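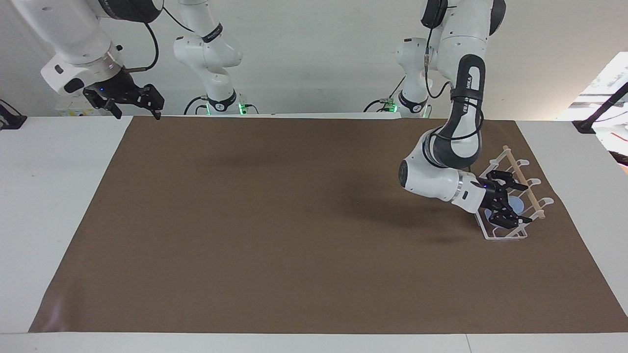 Winch and Recovery Gear Checklist, with Comments
Filled in by Ximeng Fu for the Carkix spring trail run
Vehicle: two-door trail rig, front-mounted electric winch, synthetic line
Date of inspection: 16 May 2026

I've kept some version of this list taped inside the back door of my rig for years, and every spring I rewrite it because the old one is muddy and half the boxes are things I no longer own. This time I typed it up with my notes left in, so that anybody coming on the Ernska run can borrow it and argue with me about it. Go through it with the truck parked on level ground, parking brake on, and plenty of daylight left. It takes me most of a morning, but I'm slow and I like my coffee.

Mark each line OK, FIX or REPLACE. If a line says FIX, please don't let it ride until the parking lot at the trailhead. We have all been the person lying under a bumper in the gravel while everyone else eats lunch.

SECTION A: MOUNTING

A1. Winch plate flat, no cracks at the welds or corners. OK
Comment: I wire-brushed the corners first and went over them with a flashlight held low to the side. There's surface rust on the driver's side lower corner and nothing under it. I touched it up with black paint and will look again when the run is over.

A2. Mounting bolts present, correct grade, tight. FIX (done)
Comment: One of the rear bolts had backed off enough that I could turn it with my fingers, which gave me a bit of a chill, I'll admit. Cleaned the threads, put in a new lock washer, torqued all of them to the figure in the Zotorum booklet and drew a paint stripe across each head and onto the plate. If you've never done paint stripes, do! You can check the whole lot in a few seconds at every stop.

A3. Bumper to frame bolts tight, frame horns straight. OK
Comment: These get forgotten by people who are very proud of their winch bolts. The passenger side is a miserable reach with the sway bar in the way. I used a long extension and a wobble socket and said several things I won't type up.

A4. Fairlead smooth, no burrs, bolts tight. OK
Comment: Aluminum hawse, and I ran a cotton ball around the inside of the lip. If it leaves fuzz behind, there's a burr, and a burr will chew up synthetic line. Mine left nothing. Last year I found a nick where the hook had been pulled up too hard against it (my doing), and I dressed it with fine sandpaper.

SECTION B: LINE, HOOK AND DRUM

B1. Full length of line pulled out and inspected. FIX
Comment: Spool it all the way out, down to the last wraps on the drum, and walk it. I run it through bare hands when it's synthetic. Never do that with steel cable; wear leather gloves and use a rag. I found a fuzzy patch near the hook end, mostly cosmetic, and a stiff spot farther in that felt glazed when I bent it. The stiff spot bothers me more. I've cut the line back past it and respliced, and I still have plenty of length for anything at Ernska.

B2. Splice at the hook end in good shape, thimble not bent. OK
Comment: New splice, as above. I buried the tail longer than the instructions asked for. My first splice years ago pulled out in a driveway, with no harm done, and I've been generous with the tail ever since.

B3. Hook latch closes fully, no spreading at the throat. OK
Comment: The spring was gritty. A rinse and a drop of light oil sorted it out.

B4. Line attachment at the drum secure. OK
Comment: Hard to see without a mirror. Take the time.

B5. Respooled under load, even wraps. OK
Comment: I set it up on the gentle slope behind Song, where they're kind enough to let us use the back lot, and pulled the truck up to their anchor post with somebody in the seat working the brake lightly. Keep that brake foot steady. If it jerks, the wraps bite down into each other and you'll be picking at the drum with your fingernails in the rain someday.

SECTION C: ELECTRICAL

C1. Battery tied down, terminals clean. OK
Comment: I put a new hold-down on in March after the old one rattled itself oval. It hasn't moved since.

C2. Power and ground cables free of chafing, boots in place. FIX (done)
Comment: The positive cable had been rubbing where it passes the radiator support. The insulation was scuffed and not through. I put split loom over it, added a rubber-lined clamp, and moved the run up away from the edge. Please look at this one on your own rig even if you skip everything else on my list. That cable carries a tremendous amount of current, and on plenty of setups there's no fuse in it.

C3. Main disconnect switch works. OK
Comment: Off means off. I tried the remote with the switch open and the winch stayed quiet, as it should.

C4. Remote plug clean, cord undamaged, both directions respond and stop when released. OK
Comment: Tested five times in each direction with the clutch disengaged so that I wasn't moving line. A little dielectric grease on the pins goes a long way.

C5. Freespool clutch lever engages fully. OK
Comment: A touch stiff, and it's always been like that. I rock the drum by hand with the power off until it drops in. 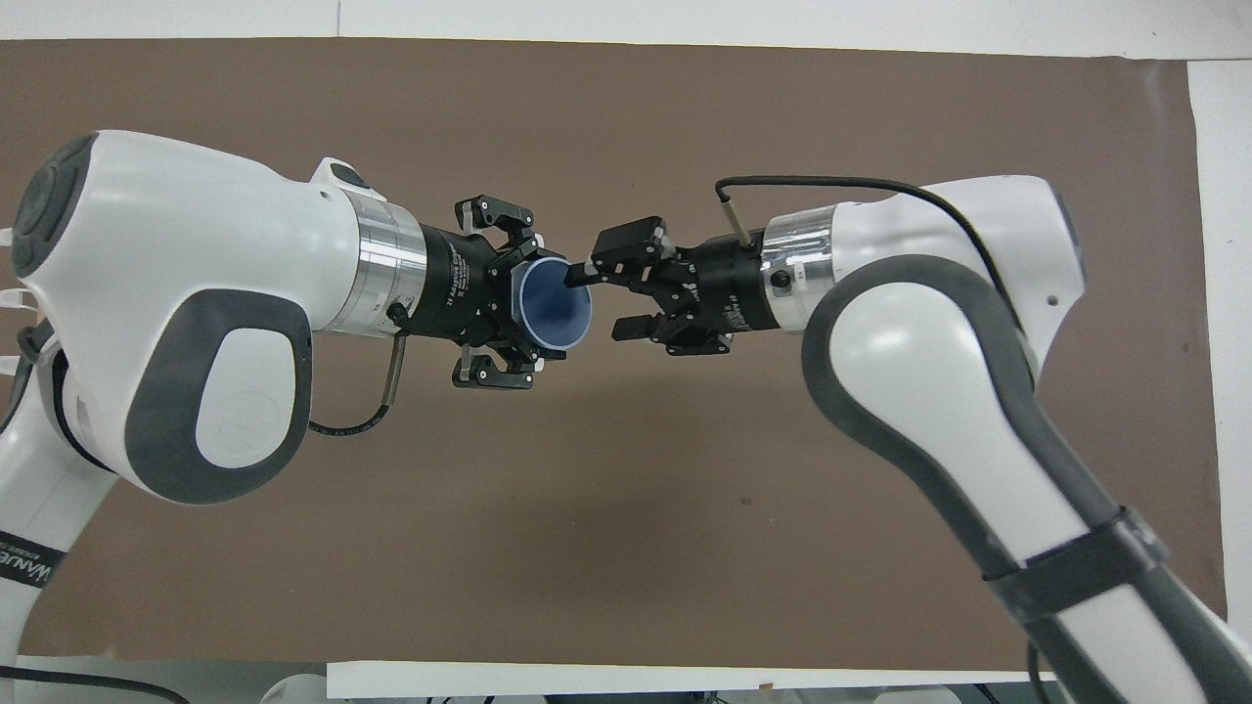
The blue cup between the two grippers, over brown paper.

SECTION D: LOOSE RECOVERY GEAR

D1. Shackles: pins thread in by hand, no bends, rating readable. REPLACE one
Comment: One pin needed a wrench to get started, so it's been retired to holding the garage gate shut. If the stamp is worn away I don't use it, however good it looks. I'm not clever enough to guess a working load by eye and I don't think you are either, with love.

D2. Tree strap clean, dry, stitching whole. OK
Comment: Washed in a tub with mild soap and hung in the shade. I've stopped leaving it on the dashboard, where the sun gets at it.

D3. Kinetic rope inspected, stored apart from the winch gear. OK
Comment: Separate bag, different color. A stretchy rope and a winch line do different jobs, and late in the day when everyone's tired is when they get mixed up.

D4. Snatch block turns freely, side plates straight. OK
Comment: Greased. A rating mistake I see a lot is folks forgetting that the block and its anchor see close to twice the line pull when the line doubles back. Check the rating on the block against that and then check the strap too.

D5. Line damper in the bag. OK
Comment: Mine is the cheap kind with pockets, and I fill the pockets with gravel on site.

D6. Gloves, two pairs. OK
Comment: One pair is for me, and the other is for the helpful stranger.

SECTION E: PEOPLE AND SIGNALS

E1. One person named to give signals on every pull.
Comment: Anybody may yell stop. Only one person says go. We settle who that is before the hook goes on, and we say it out loud.

E2. Bystanders well outside the line's reach in every direction.
Comment: That includes dogs, and it includes whoever is filming.

E3. Hand signals reviewed with new drivers.
Comment: Carkix has three new drivers signed up for Ernska, so I'll do this at the meeting spot with the hood up as a windbreak.

STILL OPEN AFTER THIS INSPECTION

Buy one shackle, same size as the one I pulled.
Look at the plate corner again after the run (A1).
Recheck the winch bolt torque after 200 miles (A2).
Ask at Song whether they'll order me a spare fairlead bolt set, as mine are getting rounded.

Print it, scribble on it, cross out what you don't carry. If you find something I've missed, catch me at the trailhead or write it in the margin and hand it back. I'll add it to next spring's copy.

Ximeng Fu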